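Sorting Boxes into Crates: Recording the Task for the Platside Arm

The Platside is the two-joint arm we are building in the shared workshop on the Hubmann controller. Before writing any motion code, do the job by hand and record it from head height. Start with two crates side by side on the floor, and leave room for your feet in front. 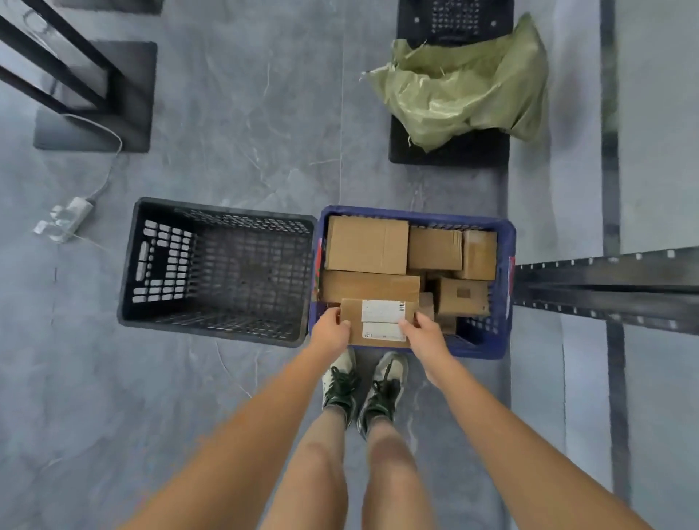
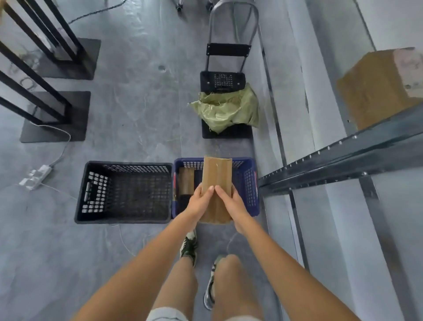
Cardboard handled over the blue crate, with the black crate to its left.

1. Hold each piece with both hands, one on each side. Pause for 2 seconds before you let go.

2. Keep the crates touching. If they drift apart, the place position in the Hubmann file is wrong and you have to measure again.

3. Save each pass as its own clip. We stopped at 99.

4. Load the clips into Posine and mark the grasp and release points. Set the frame limit to 503. Longer clips get dropped without a warning.

5. Run the arm at low speed with an empty crate for 3 passes. Then add one box.

If the arm stalls on the way down, check the shoulder belt first. Ours was one tooth off.

Related
Wiring the Hubmann controller
Wivulis gripper pads: cutting and gluing
Posine export settings
Shoulder belt tension, February notes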